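Two grippers and a pair of steel bowls: a working day at Bornance
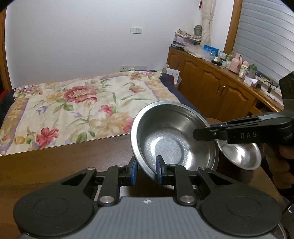
Two stainless steel bowls held in hand-held grippers above a wooden table.

Kieran Whiteley used to drive a delivery van. Since November he has spent his shifts in bedrooms and kitchens around Dunmore, picking up household objects with a pair of hand-held grippers so that robots can later be trained on the recordings.

He works for Bornance, a firm that records everyday tasks in real homes and supplies the results to companies building household robots. The job title on his contract is task operator.

"My mother asked me what I did and I said I move bowls," Whiteley said. "She thought I'd gone into catering."

Bowls are a large part of it. They come in pairs, one to each gripper, and the task sheet says what has to happen to them: stack, unstack, tilt, pass across, set down. An operator on a normal shift completes 200 takes. A take that goes wrong gets marked and repeated.

Whiteley said steel was harder than he expected when he started. A person picking up a bowl by hand uses the palm and most of the fingers without thinking about it. The gripper pinches the rim between two pads.

"You learn where the weight is," he said. "If you take it too close to the edge it swings on you. First week I dropped everything. I had a bruise on my foot from a saucepan lid."

Keith Fairclough runs the Dunmore team and was the one who hired him. He spent most of his working life at the Curer plant in Prerncombe, where he was a line supervisor when the packing hall was automated. There were 800 people on site when he joined. When he left, the packing hall was running with two people per shift, and he was one of the people who had to explain to the others what was happening.

"I'm not going to tell anybody that didn't hurt," Fairclough said. "Some of those folks found something better. Some didn't. So when people ask me if I feel strange doing this, yes, some days I do."

He said the difference at Bornance is that the pace is set by people. The schedule allows a break every hour, a change he pushed for after operators complained about sore thumbs and wrists. He also stopped posting individual take counts on the wall.

"At Curer we had a board with everybody's numbers on it, and all it did was make people rush," he said. "Rushed takes are no good to us. We throw them out."

The homes belong to people who rent them to the company by the day. Nothing gets cleared away before the crew starts. Beds, cabinets and whatever is kept on top of them stay put, and the operators work in the space that is left.

Whiteley likes that part. He said a warehouse would bore him, and that he has gotten used to working next to other people's quilts and houseplants.

"You take your shoes off, you say good morning, you get on with it," he said. "One lady makes us soup. We're not supposed to accept it but Keith had two helpings."

Fairclough did not dispute this.

The pay is better than the van, Whiteley said, by roughly $100 a week, and he is home for dinner. What he does not know is how long it will last. Once a robot can stack bowls well enough, somebody will stop paying him to show it.

He has raised this with Fairclough, who told him that there would be other tasks after bowls. Folding is next on the list, and the team has started practicing with towels.

"I asked him what comes after folding," Whiteley said. "He said drawers. I asked what comes after drawers and he told me to go to lunch."

Fairclough said he has asked the company to train operators to review recordings as well as make them, so that they have a second skill if the field work slows down. Whiteley has put his name down. The first training group has not been scheduled yet.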